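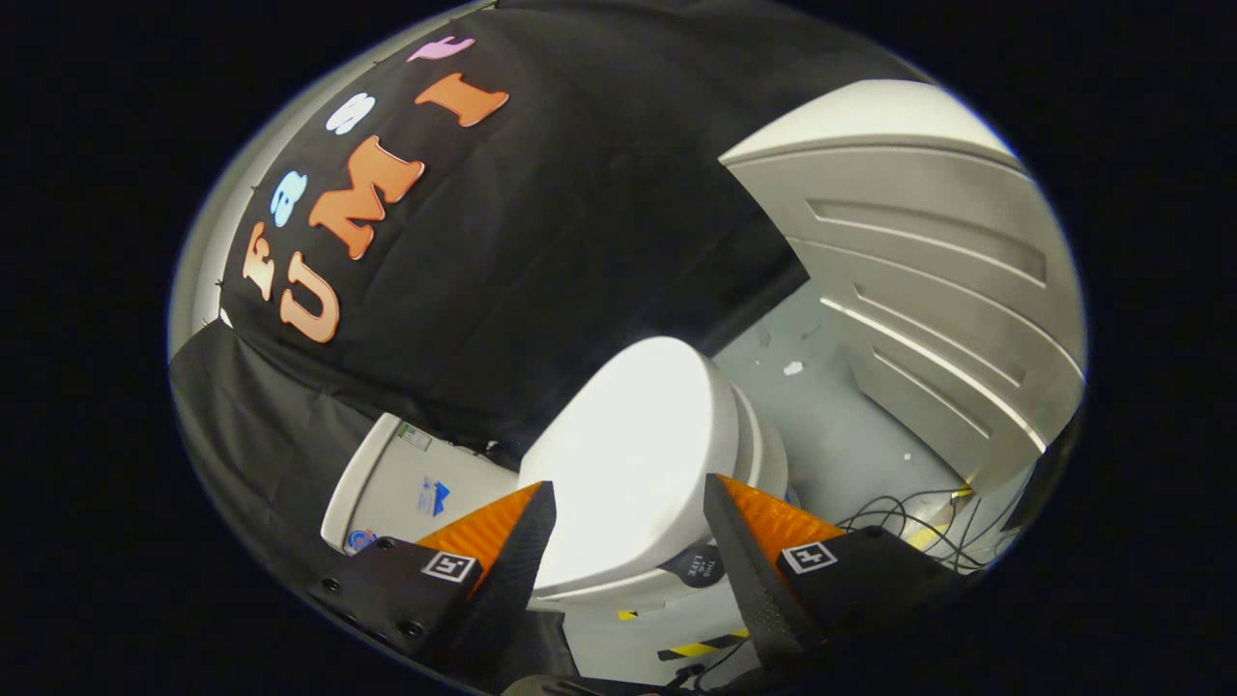

3 min read

Praltembridge Household Swap & Mend list
Dec 11, 2025
Re: foam letters, cloth, and that blinking loo

Sorry for the slow reply, been flat out and typing this on my phone with one thumb. Answers in amongst yours.

> Hello all, I've taken over the downstairs loo at the Trellar Road workshop
> and I'm trying to make it look less like a cupboard. Someone on here did
> something with black fabric and foam letters, could they say how? Ours is
> tiny, you can nearly touch both walls with your elbows.

Yes that was me. Black cloth, foam letters on the cloth, hung above the toilet. Seven letters on ours. Would keep it short if I were you, long words and small rooms don't mix, I had a much better phrase planned and it ran off the side.

> What's the fabric? And do the letters stay on?

Fabric is just black cotton off the remnant table at Sotelo, 2 metres, more than you need. Wash it first, mine shed fluff all over the lid and you can imagine how black fluff looks on a white toilet. Iron it as well. I didn't, had to take the whole lot down again.

Letters: depends on the glue. Sticky-backed ones fell off in the night, every one. Ended up with fabric glue, thin line round the edge of each letter, pile of books on top till morning. Do it flat on a table BEFORE you hang it. Lay them all out first and stand back. Then glue. If you start from the middle letter and work outwards you won't run out of room, learnt that in October on the first go.

> Did you screw into the wall? I'm not keen on drilling.

No drilling at ours. Tension rod, the sort for net curtains. Hem at the top wide enough to get the rod through. Hem doesn't have to be pretty, mine is dreadful and you can't see it. Do make sure the cloth stops well short of anything wet and that you can still get at the flush. We had it too long to begin with, draped over everything, and people were lifting it up like a skirt.

> There are stickers all over everything in there, left from before. What
> shifts them? Some have been on years I think.

Depends if you want them gone. We've left ours. There's a little round dark one on the toilet and a few more on the white boxy bit to the left, including a round colourful one low down that I've got rather fond of. Anything that looks like a proper label I'd leave be anyway, might want it when something needs a part.

If you do want yours off: hairdryer on low, lift a corner with a fingernail, peel slowly. Cooking oil on whatever gunk is left, leave it 20 minutes, wipe, then washing up liquid to get the oil off. Don't use a scourer on the lid, it takes the shine off and then it never looks clean again. On the china itself you can be a bit rougher but no knives please.

> Floor tape, yes or no?

We've got a bit of the yellow and black stuff down on the floor. Light grey floor so it does show up. Looks a bit building site next to the nice cloth but there you are, I like it. If you put some down clean the floor properly first, and dry it, or the edges curl and collect hair. Cheap tape goes gummy. The roll from Florkum was all right and cost no more than the pound shop one.

> And roughly what did you spend?

Cloth and letters and rod and glue came to about 40 quid all in, a good chunk of that was me buying the letters twice. You'd do it for less. Someone on here had a bag of spare letters going a while back, lots of Ks and Xs, worth asking.

Other things while I rememeber:

- lid down when you're hanging it. Dropped the glue cap in. Not fun.
- don't stand on the lid either. Step stool.
- measure with the door shut, ours opens inwards and caught the cloth every time
- take it down and wash it now and then, cold, letters face up, no tumble dryer whatever the packet says. Foam goes wavy

I've got nearly a metre of the black cotton left if you want it for a test piece, it's in the swap box by the Trellar Road back door, folded under the curtain hooks. Help yourself, no need to ask. Also 3 spare foam letters but they're all vowels.

Got to run, pan's on. Shout if the rod slips, there's a trick with a rubber band but I'd have to draw it.

Reply to list | 2 comments | 0 shares

Get the Swap & Mend digest in your inbox. Sign up for our newsletter. You can unsubscribe at any time.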